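Programs > Community Grants > Dallar Home Skills Program > Progress report

Progress report to the Lozano Fund, second reporting period

This report covers the six months to the end of November. The Dallar Home Skills Program teaches basic household maintenance and cleaning to adults moving into independent tenancies, many of them for the first time. Funding from the Lozano Fund pays for the sessional tutor, materials and travel assistance.

Enrolment and attendance

We enrolled 26 participants in this period against a target of 30. Referrals from housing services were slow in the first two months and recovered once the evening group began. Of those enrolled, 12 have completed all eight units and the remainder are still attending. Two participants moved out of the region and were replaced from the waiting list, and they are not included in the figure above.

Course content

The bathroom unit was rewritten after feedback from the first period. It now covers clearing a slow basin waste, checking under the vanity for leaks, and reporting a dripping faucet to a landlord in writing. 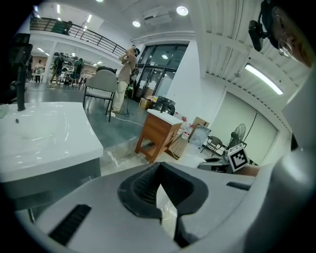 The written reporting exercise has been the most useful change. Participants draft a repair request, keep a dated copy and practise the follow-up telephone call. Leidy Sotelo, the program tutor, has prepared a plain-language template which two partner services have asked to use with their own clients.

The laundry and textiles unit is unchanged, apart from a longer section on care labels and on sorting towels from clothing. The unit on energy bills has been shortened at the request of participants, who preferred to have their own bills explained individually. 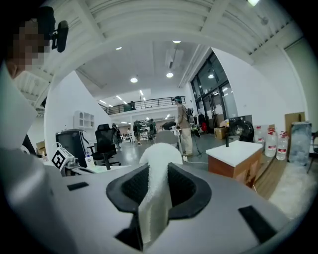
White fabric with a fuzzy finish, in a large, bright open-plan workspace.

Budget

Expenditure is within the approved amount. An underspend of $2,000 on travel assistance resulted from the move to a venue closer to the bus interchange. We seek approval to apply it to printing the tenancy workbook, for which Davex has quoted on 50 copies.

Matters for the next period

The childcare arrangement for the morning group remains unresolved, and one provider has withdrawn. We are in discussion with Vita Family Services and will advise the Fund if an alternative cannot be found by the end of February. Recruitment of a second tutor will begin in January.

Submitted by Evaristo Cattaneo, Program Manager

Contact us | Copyright Dallar Home Skills Program | Back to top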